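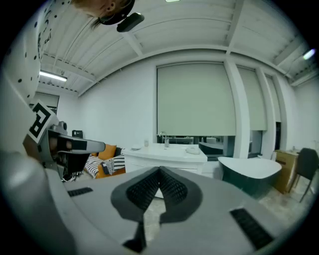 Plonov Home Brewing Club, Members' Blogs

So I finally made ginger beer that I'd be happy to hand to another human being. It took me three tries and most of the spring, and I have a lot of feelings about it, so get yourself something to drink.

I came into the club as a stout person. I like dark beer, I like winter, and I thought ginger beer was what you gave the kids so they'd stop asking for a sip of yours. Then last summer I drove through Warnum on the way back from the lake and stopped at a little place called Kuipers for a sandwich, and they had this cloudy stuff in plain bottles by the register. Oh my gosh. It was so hot it made my ears ring! I bought four more and drank two of them in the parking lot.

The first batch I made was sugar water with a rumor of ginger in it. I'd peeled the ginger very carefully and cut it into pretty little coins, and I now think both of those were mistakes. You want it grated, skin and all (give it a good scrub first), and you want way more of it than looks reasonable. My second batch had plenty of ginger but I got impatient and put the yeast in while the pot was still too warm. It sat there flat as a pancake for days. I kept going over and tilting the bottles at the light like that would help.

Batch three was the one. I grated the ginger into the pot with brown sugar and the zest of a couple of lemons, brought it up slowly, turned it off and put the lid on. Then I went out and weeded the tomatoes so I wouldn't mess with it. By the time I came back in the whole house smelled like a cookie. Once it was properly cool I strained it, squeezed in the lemon juice, added the yeast and got 15 bottles out of it, plus a jam jar for tasting.

A word about bottles. Please use plastic for your first go, the kind soda comes in! When the sides go hard and you can't squeeze them, it's ready for the fridge, and that's all the equipment you need. Glass looks nicer but I have heard enough stories at meetings (one with a ceiling light in it) that I'm sticking with plastic.

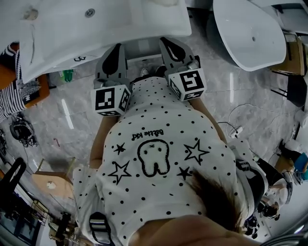

The big white sink

My other discovery is rinsing. I was so proud of my sanitizing that I got lazy about the washing part, and you can't sanitize a bottle that still has gunk in the bottom. Now I rinse them the minute they're empty, stand them upside down overnight, and do the sanitizer on brewing day. I did 25 of them in one go in May with the radio on and it was kind of lovely.

I also bought a Fliltix strainer bag, which I'd been putting off on the grounds that I own a perfectly good colander. I was wrong about the colander. Grated ginger goes straight through it and then you're drinking something with the texture of a lawn. The bag rinses out fine, but turn it inside out first and do it outside if you can, those little fibers get everywhere.

As for the taste, it's sharp and lemony up front and then the heat shows up after you swallow. It's still sweeter than the Kuipers one. Next time I'll cut the sugar a little and maybe throw in a dried chili, although my sister says if I do that she's going back to iced tea.

I'll bring a few bottles to the next meeting, well chilled. Open them slowly and hold them over the grass.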